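Plastulstead Community Workroom – progress report to the Vollberg Fund

Prepared by Alina Filip, 2021-03-11

Work since the last report

The refit of the ground-floor room is further on than we expected in January. The floor has been levelled, the old shelving is out and the walls have had their second coat. The electrician, Jitaru, finished the new sockets along the long wall and has given us the test certificate, a copy of which is attached to the invoice.

Most of this period's spending was on work surfaces. The previous benches were of different heights and two of them had tops that could no longer be cleaned properly. We asked for three quotes and took the one from Grarnex, which was not the lowest but included delivery and fitting. The order was for 10 tables with white tops, all the same height, so that they can be pushed together for larger jobs.

Luminița Cârstea checked each table on arrival. One had a damaged corner and was replaced by the supplier at no cost to the project. The plain white finish was her choice – small parts are easier to find on it, and the groups that used the old benches had complained of losing screws and beads in the grain.

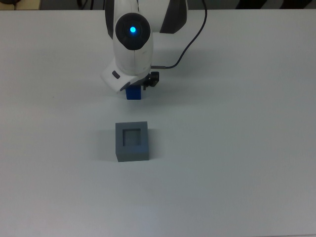 White tabletop in the workroom.

The tops are wiped down at the end of each session with a mild cleaner. We were advised against anything abrasive and have put a notice to that effect by the sink. Cutting mats are on order and until they come no knives are to be used directly on the tables.

Use of the room

The room has been open for short sessions while the work goes on. We have had 38 bookings in the period, nearly all from groups who used the old room. Evening sessions have not restarted, as the outside light over the side door is still not working.

Budget

The tables came in £700 under the figure in the original application. With your agreement we would like to move this to storage, where the estimate was too low. Closed cupboards cost more than the open shelving we first priced, but the groups have asked for them and they would keep the tabletops clear between sessions. All other lines are on budget.

Still to do

The side door light, the cupboards and the blinds. The blinds have been measured – the supplier is quoting a wait of 3 weeks. Luminița will send the storage quotes separately once the last one is in.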